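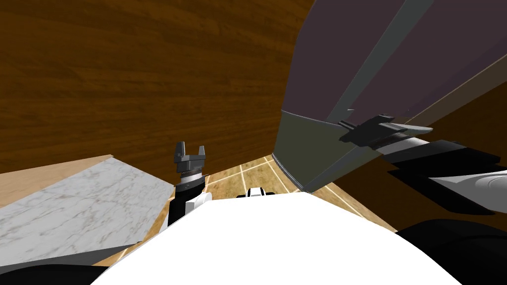 Simulated kitchen used in the Tasus trials, both arms in view.

Print this article | E-mail this article

The Tasus gripper trials were a set of simulated tests comparing two-finger grippers on a two-armed mobile robot. Run at Clarkthorpe by Kristaps Sproģis. Results first posted in August, revised since. Two designs compared: the Baird, short blocky fingers, and the Geler, longer and slimmer. Same arms, same controller for both.

Tasks were household ones. Cabinet doors, appliance doors, things on counters. Each run started from one of 15 kitchen layouts, 626 runs in all. Time limit per run was 97 seconds, later left alone altho it was thought too short for doors.

Camera placement was a seperate question. A head camera sees both arms but loses the fingertips behind the forearm.
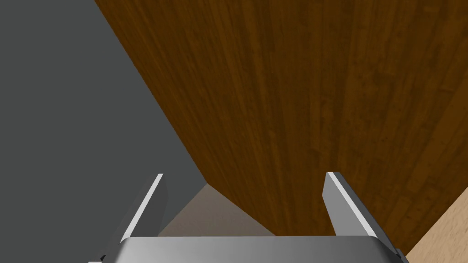
A wrist camera keeps the fingertips in view and not much else, so the controller was given both feeds. Narrow gaps between furniture still a problem. Five layouts were dropped from the camera comparison, reasons not recorded. No physical robot was used at any stage, and friction values for the finger pads are estimates.

See also: parallel gripper; wrist camera; Clarkthorpe.

Contact | Copyright Clarkthorpe, June 8, 2023 | Back to top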